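Borncombe Home Robotics Project – Progress Report to the Sutcliffe Fund, May

Print this page | E-mail this page

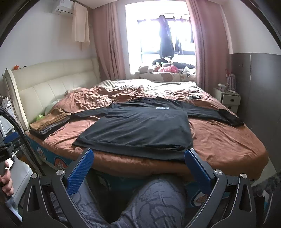 A black long-sleeve shirt laid out on the bed, with the hand-held gripper open at the hem.

Dear Anas,

Thank you again for your patience while we got the open day behind us. I promised you a proper account of it, and I'm glad to say it's a happy one.

We opened the doors at 10 a.m. and had 205 visitors through before we closed, a good many of them families from the Zenham side of town who had never been near a robot before. The folding table was the busiest spot all day. People could take a hand-held gripper, try a shirt for themselves and then watch the Nimberg arm have a go at the same job – and there was a lovely cheer when it got both sleeves in. It dropped a few as well, and the children seemed to enjoy those even more.

Folding is still our main work this spring. We collect it with the hand-held grippers in ordinary bedrooms, on real beds and real sheets, and we now have 400 shirt folds recorded. Long sleeves remain the slow part, and dark fabric gives us more trouble than light. Tamsin Henare is sorting through the recordings now and will have her notes to you before the next payment is due.

On spending, we are within budget apart from the hire of 2 extra display screens, which I'll cover from our own funds. We would like to hold a smaller visit in the fall for up to 30 people, if you're willing – and I do hope you'll come yourself this time.

With warm thanks from all of us at Borncombe

E-mail this page | Print this page | Back to top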